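Marble run keeps stalling on the second bend, any fixes?

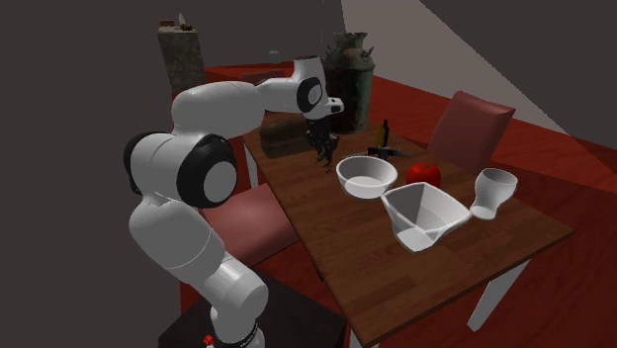
White arm over the dining table

Got my son the Totik marble run for his birthday, the big one with the lift tower. 1000 pieces on the box though a lot of that is tiny clips. We've built it twice now from the booklet and both times the marbles stop dead on the second bend after the tower. Not every marble, maybe the heavier glass ones are worse? The steel ones get round most of the time.

Have checked the legs are pushed in. Swapped the bend for a spare, same thing. Don't really want to send it back as he's had it up all week and the box is in bits. Is it a known fault or are we building it wrong. Also the lift motor is quite loud, is that normal??

Posted by joldale_dad, 28 August 2018

Aslak Rustad
Had the same set since February. It's the tower not the bend. Booklet shows the tower on the short feet but you want the tall ones, page with the blue arrows, easy to miss. With the short feet the first drop is too shallow and they've got no speed left when they hit the second bend. Take the 2 short feet off, put tall ones on, then lift the first straight up a notch so it meets the tower lip. Check the lip as well, mine had a little ridge of plastic left over from the mould and I took it off with a nail file. Go gently or you get a dip and that's worse.

Glass marbles are a bit bigger than the steel in my set. They rub on the inside wall if the bend isn't clipped right down. Press till it clicks both sides, then run a finger round the join, you shoudl not feel a step.

Motor is loud yes. Ours sits on a folded tea towel, helps a lot. New batteries made it louder if anything.

One more thing, is your floor level? We had ours on carpet at first and it leaned when anybody walked past. Moved it to a big tray.

marblemum
we just gave up and only use the steel ones lol. my two don't care

Tormod Sjögren
Agree with Aslak on the feet, but if it still stalls after that look at the clips. There are 3 sorts in the bag and two of them look the same. The ones with a small dot go on bends, plain ones on straights. Mix them up and the bend tips outward a hair. Took me an entire evening to spot it, had the whole thing apart on the kitchen floor.

I've also got the smaller Adton run, 900 pieces, and the track does fit the Totik tower but only just. Wouldn't force it, I cracked one end doing that. Spare bends are sold in packs if you need them. Don't oil the track whatever anyone tells you, picks up fluff and then you're washing the lot.

joldale_dad
Tall feet!! Had them in a bag marked spares. Will rebuild after tea and look for the dots too. Thanks both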